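Where Does the Cold Go? My Term Project on Fridges and Wasted Food

Household Resource Studies, final report
26 January 2022

Why I picked this

My flatmates and I threw out a whole bag of spinach in October. It had gone to slime at the back of the bottom shelf, behind a jar of pickles I don't think any of us will admit to buying. I felt bad about it for a day or two, and then when the topic list came around I saw "food waste in the home" and thought, well, I've already started the research!

My question was pretty simple. Does the way people arrange their fridge change how much they chuck out? I wasn't out to prove that everybody should buy clear plastic tubs (although my aunt is a big believer). I wanted to know whether moving things around, with no spending at all, would make any difference in ordinary share houses like mine.

My supervisor was Consuelo Rengifo, who talked me out of trying to cover freezers, pantries and compost bins all at once. I'm very grateful for that now. I would still be weighing potato peels.

What I did

I asked households near campus to keep a waste diary, and 40 of them stuck with it to the end. Most were share houses, a few were couples, and one was Jozef Willems from my tutorial group and his grandparents, who turned out to be the most careful diary keepers of the lot. Each household weighed anything edible they threw away, wrote down what it was, and wrote down where in the fridge it had been sitting.

For the first half they changed nothing. For the second half they followed a one-page plan I'd drawn up:

Leftovers go at eye level, at the front.
Anything opened gets the date written on a bit of masking tape.
Milk comes out of the door and goes onto a middle shelf.
Greens go in the crisper, with a dry tea towel.
Condiments, jams and juice can have the door.

The milk rule got the most complaints by a long way. People are really attached to milk in the door, and a tall carton doesn't fit on the middle shelf of a small fridge unless you shift the shelf above it. Umesh Jaiswal, who was nice enough to test the plan before anybody else saw it, had to rearrange his entire fridge for the sake of one carton. After that I added a line saying you could lay the milk rule aside if your shelves were fixed.

A bit about doors

I hadn't planned a section on doors but I kept reading about them, so here we are. The door is generally the warmest part of a fridge. It swings out into the room every time somebody wants a snack, and whatever is on it goes along for the ride. The back of the lowest shelf is usually the coldest spot, which is good for meat and rotten luck for lettuce pushed up against it.

I put a cheap thermometer in our own fridge and moved it from shelf to shelf. It's one fridge and one thermometer, so please don't quote me, but the door did read warmer than the middle shelf every time I looked. I also learned that I stand there with it open for ages when I'm deciding what to eat. I'd have told you it was a few seconds. My flatmate timed me without saying anything and then read the number out at dinner, and I've asked her not to repeat it.

Door design matters too. The moulded recesses on the inside are handy for small jars, but small jars are exactly what gets forgotten. I found three mustards in ours.

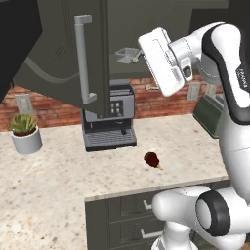 What I found

Across all the diaries there were 2218 entries, and I typed in every one by hand (never again, next time it's an online form). Of those, 143 had no location written down, so I left them out of the shelf comparison but kept them in the totals.

Leafy greens were the most common thing thrown out, then bread, then cooked rice. I'd expected takeaway leftovers to be right up there and they weren't. People seem to remember they have half a curry waiting for them.

The second half of the diaries had less waste than the first for most households, and the biggest drop was in leftovers and opened tubs. The tape seemed to be doing a lot of that. Several people wrote in the comments that they'd kept using it after the project finished. Greens got a little better. Bread didn't budge, which makes sense given that my plan said nothing at all about bread.

The bottom shelf was the worst spot for forgotten food, the back half especially. Jozef suggested leaving it for drinks and big pots only, and I wish I'd thought of that before printing around 200 copies of the plan.

Problems with the project

Keeping a diary changes how you behave. If you have to weigh a sad cucumber and write its name down, you might just eat the cucumber, so some of the drop could be down to the diary and have nothing to do with my shelves. A proper study would have had a second group who kept diaries and never got the plan. Consuelo pointed this out early on and I didn't have enough households to split them up.

The kitchen scales were all different as well. One household lost theirs partway through and estimated in handfuls, which I turned into grams as best I could.

If I did it again

I'd run it for longer, have that second group, and write a bread rule. I'd also like to look at shopping habits, because a lot of the comments were about buying too much in the first place and no shelf is going to fix that.

Thanks

To Consuelo, Umesh and Jozef, to every household that weighed its old lettuce for me, and to my flatmates, who still have the milk on the middle shelf.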